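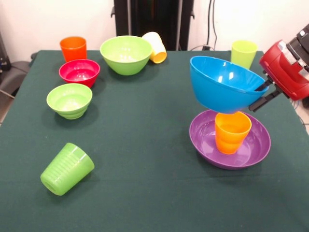
Plastic bowls and cups on a dark green cloth.

Bondivard Table Cloth, Bottle Green
Sold by Lollo, Prekdale

We stock 4 colors of the Bondivard and the green is the one people send back least. Draw your own conclusions about the mustard.

The maker calls it "stain-proof." We don't. Over 19 washes in our own machine it kept its color well enough, but beet juice left overnight was still there in the morning, and candle wax is your problem. Wipe spills early.

"Wrinkle-free" is another claim we took off the label. It comes folded and the fold lines show.

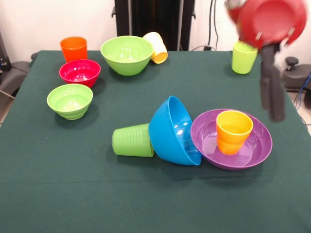 A warm iron on the back helps. Steam did very little for ours.

The maker also says 3,000 hours of daylight before fading. We have no way to check that and would keep it out of a south window anyway.

Item no. 389. Matte finish, hemmed on all sides. Machine wash cool, no bleach, line dry. The matching Mets napkins are sold separately and are a slightly different green, whatever the packet says.

Returns accepted unwashed. Next delivery expected in August.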